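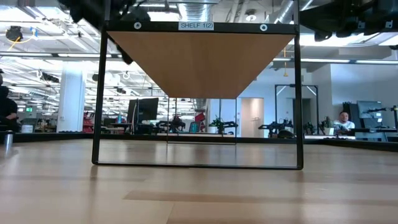

Limetham Office Services: Stock and Fittings Team

Minutes of the meeting held April 30, 2023

Chair: Sizwe Mofokeng
Apologies: none

1. Last minutes
The January minutes were agreed with one change. The Fourie invoice was for 54 brackets, and the minutes should say so.

2. Tabletop shelves
SHELF 1(2) is up on the wooden table. It has the one wooden board on the black metal frame, and the label is on the front rail. The team went over whether the label should stay in capitals. It stays, and the rest of the set will be done the same way.
Nothing is to be kept on the table under the board until the stock list has been agreed.
Clasumico quoted 932 for the remaining frames, delivery included. Clulledex has not replied. Sizwe will call them once more and then place the order with Clasumico.

3. Labels
The printer roll holds 2000 labels and there is one spare. Old handwritten labels come off when a shelf is emptied, not before.

4. Table care
Dry cloth only on the tabletop. Frames are to be lifted when moved, as the bottom bars can mark the wood.

5. Any other business
The packing tape order goes down to 30 rolls.
The cupboard key is back on its hook.

Actions
Sizwe: call Clulledex, place shelf order, send stock list to all.

Next meeting to be set by email.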